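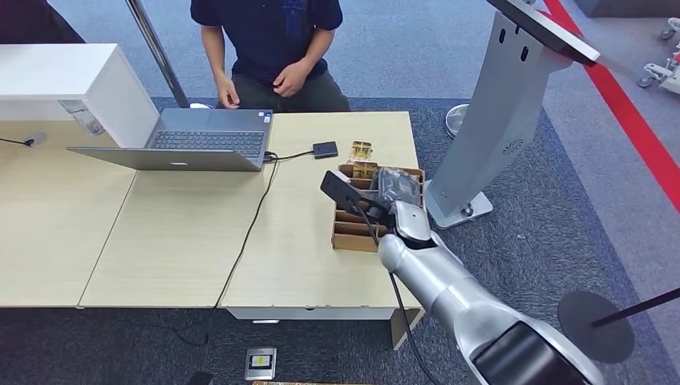
How to Speed Up a Slow Test Suite

By Fahad Swati

Search this site Enter keywords Go

When a test run takes long enough that people go and do something else, they stop running it. They push, wait for the build server to complain, and fix things an hour later when they have forgotten what they were doing. At Zostell we let this go on for most of a year on Tevska, our scheduling product. The suite had 1475 tests and people ran it locally maybe once a day.

The steps below are the ones we followed, in order. The examples use Python and pytest, but the same work applies in most languages. You need a suite that passes and a few free afternoons.

Step 1: Get a baseline

Run the full suite three times on the same machine with nothing else heavy open. Write down all three times and use the middle one. Do the same on the build server, where the hardware is different and the numbers will be too.

Keep setup time separate from test time. If your build spends several minutes installing packages before the first test starts, that is a different problem with a different fix. Caching the package folder between builds usually takes care of it.

Step 2: Find the slowest tests

pytest will report them for you:

pytest --durations=50

The report splits each test into setup, call and teardown. Read all three. A test with a short call and a long setup is waiting on a fixture, and changing the test body will do nothing for it.

In our case 141 tests took up most of the run. Nearly all of them used the same database fixture, which built every table from scratch each time.

Step 3: Fix shared setup first

Look for fixtures that do expensive work once per test when they could do it once per session. Creating the database schema is the usual one. Create the schema at the start of the session, then wrap each test in a transaction and roll it back at the end. Each test still gets clean tables.

A few tests will break when you do this. Code that commits and then reads from a second connection will not see the data it expects. Put a marker on those tests and let them keep the old fixture. We had 13 of them and left them alone.

Be careful about widening the scope of any fixture that returns something a test can change. A shared list or a shared user object will pick up leftovers from one test and carry them into the next.

Step 4: Remove sleeps

Search the test folder for calls to sleep. Most were added to get past a timing problem, and the number of seconds was a guess. Replace each one with a loop that checks for the condition you want and gives up after a time limit. Check often, every 50 milliseconds or so, and make the limit generous. The limit only costs you time when the test fails.

If the code under test uses the clock directly, pass the clock in as an argument. Then a test for a token that expires after an hour can move the clock forward and finish right away.

Step 5: Stop calling the network

Unplug your machine from the network and run the suite. Anything that fails was talking to the outside. For Tevska it was the calendar import, which called a live test server run by Hrytsenko, one of our suppliers. It was slow in the mornings and sometimes down on a Saturday.

Record the responses once, save them with the tests, and replay them. Keep one small set of tests that does call the real service, and run it nightly so you find out when the responses change.

Step 6: Run tests in parallel

Leave this until after the steps above. Running slow tests side by side hides the waste and makes failures harder to read.

Install pytest-xdist and run:

pytest -n auto

Each worker needs its own database. Use the worker ID in the database name. Do the same for temp folders and for any port numbers the tests open.

Expect some failures the first time, mostly tests that depended on running in a certain order. Shuffle the order on a single worker to track them down, and fix them before you turn parallel runs on for everyone.

Step 7: Split the helper file if you have one

This one is optional. Our helper file had grown to 4000 lines and imported nearly the whole application, so running even a single test meant loading everything. We split it by feature area and single-test runs started much faster. Full runs hardly changed.

Step 8: Keep it fast

Set a time limit for the whole suite in the build and fail the build when it goes over. Pick a limit a little above your current time so that normal variation does not trip it. Put the slowest ten tests in the build output too, where reviewers can see when a new one shows up.

We went through the list again in September for Prelumholm, a much smaller internal tool, and only steps 3 and 4 made a difference there. Check the times after each step and stop when the suite is quick enough for your team.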